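3.2 Looking after the Naltau cell

I'll be frank, most of what kept our Gikthorpe cell going was housekeeping. The arm gave us very little bother. The finger pads were another story! We swap them every 2,000 grasps, and in between we wipe them down after each block of 200, because grease and crumbs from food packets build up on the face and the grip starts to creep (Sorensen et al. describe much the same thing with card boxes). We did try stretching the swap interval in May, and went back to the old one within a fortnight.

Setting up the table took longer than I'd like to admit. It has to sit square to the arm base, so we check it with a dial gauge every 1,000 grasps and shim the feet if it has drifted. The clear guard along the far side gets its bracket bolts nipped up at the same visit. Scuffs on the top we leave alone – we sanded one out early on and the shiny patch upset the depth readings far more than the scratch ever had.

After any pad change we run the nine-item check from the Trendlow set, a mix of hard, round and floppy things. Wrapped bars and crisp packets are the ones I watch most closely, as a pad fitted slightly skew will show up there first (Figure 4).

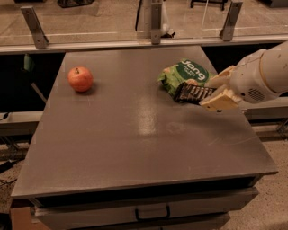
Figure 4. Gripper fingers closed on a wrapped chocolate bar, with a green snack bag pressed against it; an apple stands at the left of the table.

If the check fails we loosen both pads, reseat them and start it again from the first item.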